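Pruitt Street Dining Guide: Progress Report to the Brukovia Fund
Prepared by Elif Naz Türkmen, project lead
2023-03-15

Summary

The grant pays for a free printed and online guide to restaurants in the Pruitt Street district that can serve people with celiac disease and food allergies. The listings are mostly finished. Printing is behind, and we are asking for one change to the budget, which is set out near the end of this report. We have 197 restaurants, cafes and bakeries on the master list. Anything with a public door and a kitchen is on it, including the two hotel breakfast rooms and the counter inside the hardware store.

Visits and listings

Every place on the master list has had a phone call or an email. Visits are finished north of the rail line and are still going on south of it. A listing is written only after a visit. We ask the same questions each time: whether the fryer is shared, whether there is a separate prep area, who on the shift can answer an allergy question, and whether the menu is marked. Since the last report we have added a question about restrooms, mainly step-free access and whether there is a changing table. Readers of the first draft asked for it more than anything else.
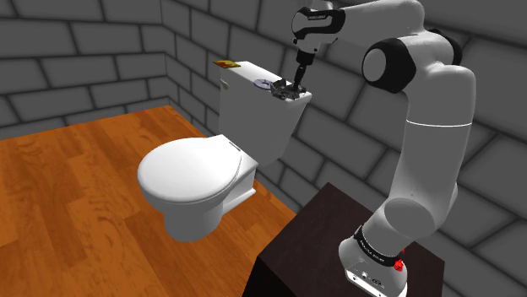
What owners told us

Most owners were glad to be included. A few did not want to be listed as gluten-free at all. They were worried that a mistake in the kitchen would be blamed on them in print, and we think that is a fair concern. We now use three levels of wording. "Dedicated" means the kitchen has no wheat in it. "Separate" means there is a separate area and separate pans. "On request" means the staff will change a dish but the kitchen is shared. The owner sees the wording before it goes in and may ask for a lower level, never a higher one.

Bilen, the Turkish bakery on the corner of Pruitt and Fourth, has moved from "on request" to "separate" since our first visit. They put in a second oven for the almond and chickpea flour cookies and bake those before the bread. The cookies are sold wrapped. The lentil soup there is also made without flour, but it is served with bread on the same plate unless the customer says otherwise, and the listing says so.

Muvo, the noodle place, changed its soy sauce supplier during the winter and had to be rewritten. The rice noodle bowls were fine before and are not at the moment. The manager expects to switch back. We have left the listing at "on request" with a note to ask about the sauce.

Seven places closed between the first call and the visit. Two of those have new tenants who plan to serve food, and we will call them once they have opening dates.

Kitchen training

The training half-day has been held twice. Cengiz Başaran taught both sessions. He cooked in hotel kitchens for years and now does food safety work full time, and he kept the material to what a line cook can use during a busy service. The morning part covers labels, storage and cross-contact. The second part is practice: taking an order, passing it to the kitchen and plating it.

The first session was full. The second had several empty seats, and the owners we asked said the hour was wrong. It ran into lunch prep. The next one will start earlier and finish before ten. We have also made a one-page sheet for the wall over the pass, in English, Spanish and Turkish. A Mandarin version is with the translator.

Servers have been harder to reach than cooks. They change jobs more often, and many of them work at two places. Cengiz has suggested a 30-minute version that he can give on site just before opening. We would like to try it at three restaurants in the south section and report back on how it goes.
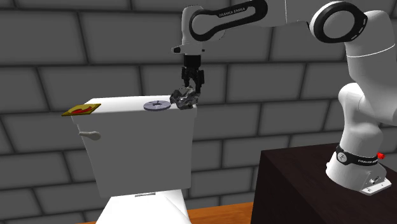

Franka Emika arm on a dark brown base.

Website

The search page is working and can be filtered by street, type of food and wording level. Hours are the weak point. Restaurants change them without telling us, and a wrong closing time brings in more complaints than a wrong menu item. Each listing now has a "report a change" link, and the messages come to my inbox. I have been going through them at the end of each week. The map does not load well on older phones, and the developer is looking into it.

Printing

We planned to have copies in shops by now. The first printer raised its price after we had agreed on the paper, so we went out for quotes again and chose a local shop. The new proof is due at the end of March. The guide is a little narrower than planned so that it fits a coat pocket and the racks at the library — the racks were measured this time.

We will deliver a first box of 100 copies to the clinic, which asked to have them ahead of everyone else, and the rest will go to the library, the two pharmacies and any listed restaurant that wants a stack by the register.

Budget

Spending on visits is slightly under the plan. Travel cost less than expected, as most of the district can be covered on foot. Training is on plan. Printing will go over, even with the new shop.

We ask permission to move the unspent travel money to printing. The total grant would stay the same. If the fund prefers not to move it, we can print fewer copies in the first run and go back for more in the fall.

Next steps

Finish the visits south of the rail line.
Approve the proof and send the guide to print.
Hold the third training session at the earlier hour.
Try the short server training at three restaurants.
Call Muvo again about the sauce before the page is locked.

The full list of places, with visit status and wording level, has been sent separately as a spreadsheet. Questions about the training should go to Cengiz and everything else to me.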